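Unit 6: Task reallocation in serviced apartments

Reading: Thygesen report, sections 2 and 3. Notes by Heiðrún Frandsen.

The Rutisberg site has 88 units, each with a kitchen that is reset between guests. Before automation, one attendant did the full reset. The work is now split. The arm handles light objects on counters and in upper cabinets. The attendant handles linens, drains, glass and final inspection.

Reset work is divided into pick, place, open, close and wipe. Placing decorative items scores low on physical load but high on interruptions, and it was among the first tasks moved to the arm.
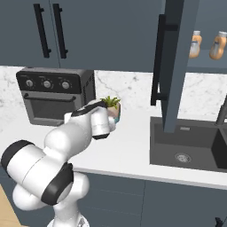
Who is responsible when the arm leaves a task unfinished?

The attendant on shift closes the task by hand and logs it, and the shift lead reviews the log at 3 p.m.

Logged interventions in October came to 1,482. Nearly 40 percent were cabinet doors left open. Attendants reported less reaching and more waiting. Job titles did not change, but training now includes 13 hours on fault handling. Pay grades were still under review when the report was written.

For the next session, compare the Rutisberg split with the one used at Gondotby.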